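Wurkance Evidence and Court Supply

Home > Court Equipment > Exhibit Storage > Cirillo 444 Exhibit Cabinet

Cirillo 444 Exhibit Cabinet

Item no. 444
Lockers: 21
Weight, empty: 172 lb
Finish: light gray powder coat
Ships from: Jitville
Availability: made to order, call for lead time

The Cirillo 444 is a steel cabinet for holding trial exhibits between the time they are marked and the time the clerk releases them. It is built for courthouses that do not have a staffed evidence room on the same floor as the courtroom. Fraud and forgery cases are the usual reason a court calls us, as they bring in a lot of paper, and the paper has to stay in order for weeks.

Each locker has its own door and its own lock. The lower row is deep enough for a bankers box with the lid on. The upper rows take flat files, checkbooks, phones in sealed bags, and ledgers up to legal size. Doors close on a spring latch and lock without a key, so a deputy or clerk can deposit an item and walk away. Only a key holder can open the door again.

A pass-through version is available. It has doors on both sides and is set into the wall between the courtroom and the clerk's office. Exhibits go in from the courtroom side and come out on the office side. The courtroom doors will not reopen once they latch. They are reset from the office after the locker is emptied.

Locks and keys

Each cabinet comes with 2 master keys, numbered and shipped separately from the cabinet. Individual locker keys are packed in a sealed envelope signed by the person who tested the locks. Please check the seal before you open it and call us if it is broken. We do not keep copies. If a master key is lost, all of the cylinders have to be replaced, and the cabinet should be out of service until that is done.

Electronic locks can be ordered in place of the keyed ones. They record the user code, the locker number, and the time of day for each opening. The record can be printed from the panel but cannot be edited there.
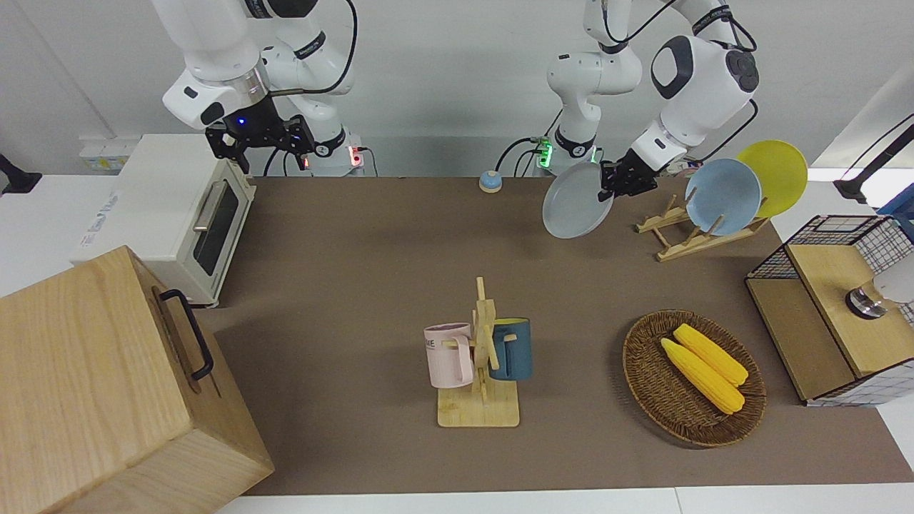
CUSTODY FORMS AND LABELS

The cabinet ships with a starter pack of custody forms. The form has a line for the case number, the exhibit number, the party offering it, the locker, and the signature of each person who handles it. A copy stays in the locker with the exhibit and a copy goes in the clerk's binder. Courts that have their own form can send it to us and we will print it on the same stock.

Door labels slide into a metal holder and can be changed by hand. We recommend writing the case number only and leaving party names off, especially where the cabinet stands in a hallway or a room the public can see into.

The forms were written by Deepika Lobo, who spent most of her career as a criminal court clerk before joining us. She will go over them with your staff by phone at no charge. These calls are normally set for 9 a.m. or 3 p.m. so they do not run into the court calendar.

What it is not for

Do not use the Cirillo 444 for firearms, drugs, cash, or anything biological. It is not rated for those items and many states have separate rules for them. It is not a fire safe. If you need to hold seized currency, see the Currency Vaults page.

Installation

The cabinet must be anchored to the wall or floor. Hardware for concrete and for wood studs is included. The pass-through version needs a framed opening, and the drawing for it is sent with the order confirmation. Two people can set the standard cabinet with an appliance dolly. Check that the doors swing clear of light switches and thermostats before you drill.

Adjusting feet are under each corner. If the cabinet is not level, the upper doors will drag and the latches may not catch.

From a customer

"We put ours in ahead of a long check fraud trial. The exhibits used to sit on a cart in my office and I locked the office when I went to lunch. Now the log matches what is in the lockers at the end of the day. The label holders are a little sharp on the corners." Morena Palumbo, deputy clerk, Grimemthorpe

The label holders were changed in May and now have rounded corners. Owners of older cabinets can ask for a free set.

Ordering

We accept purchase orders from courts, sheriffs, and prosecutors' offices. Tell us whether you want keyed or electronic locks, standard or pass-through, and which way the doors should swing. Pass-through cabinets cannot be returned once the opening size has been confirmed.

Related items

Replacement lock cylinders
Custody forms, printed pads
Exhibit stickers, plaintiff and defense
Sealable document bags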